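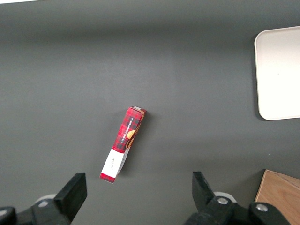
Figure 1. Wrist camera view with the shortbread carton between the start pose and the tray.

3. Comparison of wrist camera settings for grasping a slim carton

Pieter Hlongwane and Elin Ifans

3.1 Purpose

Section 2 covered the choice of fingertips. In this part we kept the angular black tips and compared two controllers, Korside and Bustos, using the wrist camera as the only source of position data. The task was to pick up a long, narrow carton and put it on the tray at the right of the work surface.

3.2 Setup

The carton was laid at an angle to the gripper, as in Figure 1, so that the wrist had to rotate before the fingers closed. A wooden block stayed on the surface near the tray as an obstacle. Both fingertips remain in view at the bottom of the picture, which let us check the opening without a second camera.

The gray surface gave good contrast with the red plaid. The white section was harder. Its edge is slanted, and the Bustos edge detector often took that line for the end of the carton. The shadow along the right side caused a smaller error of the same type. The tray is pale and very bright in its lower part, so we lowered the exposure until its rim could be detected along the whole visible outline.

3.3 Procedure

Each controller was given 80 attempts. The carton was turned by hand between attempts and the block was left in place. An attempt was counted as failed if the carton slipped, if a finger touched the block during the lift, or if the carton came to rest across the tray rim. We logged 3456 images in total, all on the Mellcombe bench machine.

3.4 Observations

Korside estimated the long axis more steadily, but was slower to settle. Bustos moved sooner and tended to grip off center, toward the plaid end. Off-center grips let the carton swing during the lift – this was the most common cause of failure for both controllers.

Two runs were repeated on Wednesday after a finger screw was found loose. The repeated runs replace the originals in the results table.

3.5 Remaining work

The exposure setting has to be tested again with the room lights off. Finger force was not recorded and will be added before the Zetonthorpe demonstration in March.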